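Feb 15, 2021

Okay, settle in, because I have had three emails this week about wedding guest lists and I'd rather answer them all in one go over here, where the rest of you can chime in. (Get a coffee. You know how I am.)

The question, more or less: "We have too many people and our families won't budge. Where do we even start?" Oh, friends. I have been planning weddings long enough to tell you this is the part where most couples have their first really big argument, and it is completely normal.

Start with the room. I mean it! Before you write down one single name, find out how many people your place can seat for dinner with a dance floor still open. The big number on the website is very often the standing number. The ballroom at Pokeck says 214, and that is a lovely full room, but I wouldn't want to be the one squeezing between the chairs with a tray of soup. 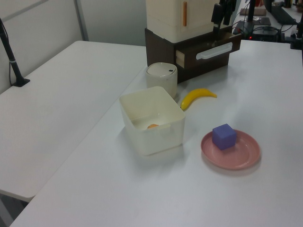 Then each of you makes a list alone, in separate rooms if you have to, and you only put down people you'd be happy to call on the phone tomorrow. No peeking. Swap when you're done. The names that show up on both are your heart list, and they're safe no matter what anybody's mother says.

Now, mothers. I love mothers, I am one. But if parents are helping to pay, have the talk about numbers early and give them a set number of seats that are theirs to fill however they like. One sweet couple last April skipped that talk and found out from a cousin that the whole bowling league was coming. They did all come, and they danced beautifully, but the bride cried in my car over it first.

Somebody asked about cost per guest, so let me show you some real math. A couple I'm working with got a dinner quote from Groltetti (wonderful food, please try the little mushroom things) and then cut one table of ten from the list. Between the meals, the rentals, the centerpiece and the favors, that one table came to $1,318. They're putting about $800 of it toward the band they wanted and didn't think they could have.

Plus-ones! Pick a rule and stick with it for both sides. Married, engaged or living together is an easy one to explain. What gets people's feelings hurt is finding out at the reception that his college roommate brought a date and hers wasn't allowed to.

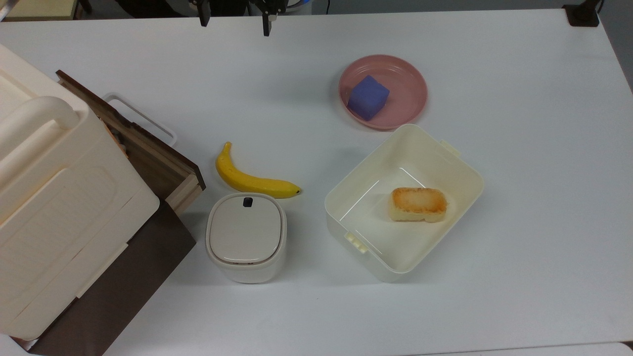 And please, please don't send a second round of invitations two weeks before the wedding. People can tell. If you want a B list, mail the first batch early, with an early reply date, so the second batch still goes out at a decent time. Menier will print two sets of reply cards with different dates on them if you ask when you order, and it hardly adds anything to the bill.

As for the folks you can't invite, a short, kind note goes a long way. "We're keeping it small and we're thinking of you" is plenty. You don't owe your dentist a full page.

I'm meeting a bride at Öberg this afternoon for dress fitting number two, so I'll be slow to answer, but leave your questions underneath and I'll get to every one of them tonight. Seating charts next time, if you can all stand it!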